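Tabletop Handling, Session 6: Stacking and Lining Up Small Devices
Notes by Ludmila Koubek

Welcome back! Last time we did boxes and books, and this week we get to my favorite part of the course: small, flat things with screens. They look so easy, and then you try to set one neatly over another and find out how much is going on in those last 2 inches.

Start with the bottom piece. It has to lie flat, with its screen up and nothing trapped under it. Give it a light push at one corner. If it rocks, lift it, wipe the table and lay it down again. Use a big clear surface if you can get one (a white top is wonderful for this, you can read the shadows on it). 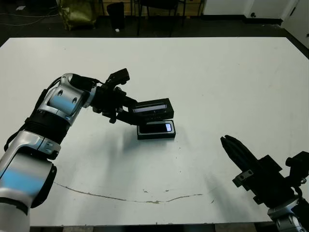

Now the approach. Come in from above, slowly, and stop short. This pause is the whole trick! Look at the long edges first and get them parallel, then slide forward or back until the short ends match. Most people do it the other way round and end up chasing a twist they can't get rid of.

Watch the shadow too. As the upper piece comes down, its shadow creeps in toward it, and that tells you far more about height than staring at the piece itself.

A few things to keep in mind:
Hold by the sides, never across a lit display.
Rubbery cases grab each other, so line up before contact.
Let go gently. A fast release shifts the top piece.

Ward Verbruggen asked whether you can nudge afterward. Sure, a little, but try a clean placement first.

Practice for next week: 6 placements a day, swapping which device goes on the bottom. Write down which edge was off each time and bring your notes, I love reading them!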